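Zivura moved its book review archive to a new index in November. Notes on what changed, for anyone who cites or links to it. 1/

The archive holds more than 3000 reviews. Each record now carries title, translator, edition and reviewer initials. Previously the edition field was optional and mostly blank. 2/

Old links redirect for 30 days. After that they return an error page. Update bookmarks and course lists before then. 3/

Search is stricter. A query on a series title no longer returns the individual volumes unless the series field was filled in. Coverage there is poor for small presses such as Flestomdale. 4/

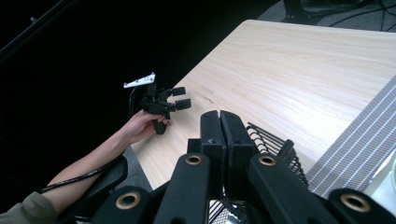
Zendurmont Reads: does the redirect cover the PDF round-ups as well, or only single reviews?

Single reviews only. The round-ups were catalogued as periodicals and sit under a separate path. I have tested 3 of them — all need the new address typed in by hand. 5/

Star ratings are gone from the record view. They remain in the export file, in the last column, labelled "legacy". I would not average them. The scale was changed partway through and the older scores were never converted. 6/

Alvarado still mirrors the pre-move version, without the edition field. Adequate for checking wording, unsuitable for citation. 7/
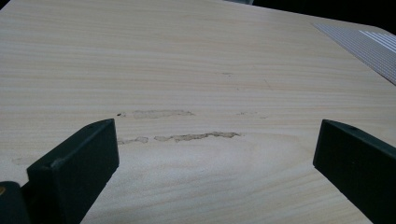
Tabletop, pale wood grain.

Corrections go through the form at the foot of each record. Include the ISBN. Spelling of translators' names is the most common fault, followed by the colour plates being omitted from page counts. 8/8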